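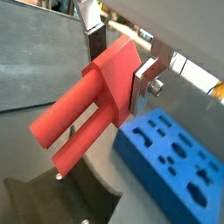 Red printed plastic up against silver aluminum. The fine lines come from the printing.

The Bench at Dasesbridge
A town workshop, a lot of red plastic, and the slow business of making a part fit

Eight in the morning and the kettle at Tornance is already on its second go. Tornance is the old bus depot behind the Dasesbridge library, brick outside, drafty inside, and since last June it's been a shared workshop. You pay by the month. You get a key, a shelf, a go at the printers and a stretch of gray bench that you are supposed to wipe down after. Mostly people do.

I went for the woodworkers. Thought there'd be bowls. There were bowls, two members turning them in the back, very nice. But the talk was all up front, by the windows, where the plastic is.

Parts. That's what they make there. Brackets, feet, knobs, spacers, fingers, clips, the bit that holds the other bit. Stuff with no name until somebody needs it. Hardly anyone prints a figurine, although there's a dragon on the windowsill with its tail snapped off.

And the color. Red, red, red. The workshop bought 28 spools in one order from Koveo, which was clearing out a shade it didn't plan to make again, and they've been working through them ever since. So half the shelf is the same cheerful fire-engine color. Members complain about it and then go on using it. One told me she can find a dropped piece on that floor in a second now. Try doing that with gray.

Pick one up and tilt it to the window. The lines show. Every printed part is a stack, one thin layer laid on the last, and on a flat face you get faint stripes like the edge of a closed book. Some people sand them off. Filler, primer, more sanding, a whole evening gone. The front bench doesn't bother. If it's a working part it can look like a working part, that's the feeling, and besides, the lines tell you which way it was lying when it was made. Useful later, when it breaks.

Because they do break. There's a coffee can for the dead ones. I tipped it out. Clean snaps nearly all of them, straight along a layer. A long thin piece printed standing up will go like a breadstick. Same piece printed lying down, you can lean on it. Everyone at the bench has learned this the hard way and everyone wants to be the one to tell you.

Round things have their own troubles. A rod printed on its side sags a little underneath, so you get a flat spot, or you give it supports and spend ten minutes picking them off with pliers. A crisp square end is a point of pride. I was handed a little cylinder and told to look at the end of it. I looked at the end of it. It was very flat.

Then there's the join. Plastic to metal is where most of the arguing happens. Plastic gives, aluminum doesn't, and a bolt done up too hard will crush its way into the softer side. So, washers. Or a brass insert pushed in with a soldering iron, which smells awful but holds. Or a wide flat plate on the printed side so the load gets spread out. A beveled edge helps too, no sharp corner to chip or catch a sleeve. I wrote that down and underlined it and I'm still not sure why.

The rule on the wall says print it three times. Once to see, once to fix, once to keep. In practice it's more like 6. One member had 9 versions of the same drawer stop laid out in a row, each a hair different from its neighbor, and was not happy with the ninth. The drawer is in a caravan. The caravan is, I gather, worth less than the filament.

Lunch is at Yimyam, across the road, noodles, eat fast. The talk doesn't change. Somebody's calipers are off. Somebody left the spool bag open and the filament took on damp over the weekend and now it pops and strings like cheese. Somebody wants to know who moved the hex keys. (The hex keys were in the sink. No idea.)

Back by one. The afternoon is quieter, the printers humming away and the bench filling up with scraps. Little curls of red, stray washers, a ruler with glue on it. I tried a part of my own, a hook for the inside of a closet door. Drew it in half an hour with alot of help. Printed it in an hour and change. The screw holes were too small.

Drilled them out. Wobbled a bit doing it. One hole is now more of an oval, and the plate has a pale scuff where the bit skated off, but the hook is up and has a winter coat on it. Second version is sitting in my bag, holes fixed, corners rounded over. I measured the coat this time aswell.

Tornance opens at 8 and the front bench goes first come, first served. Bring your own calipers. They have plenty of red.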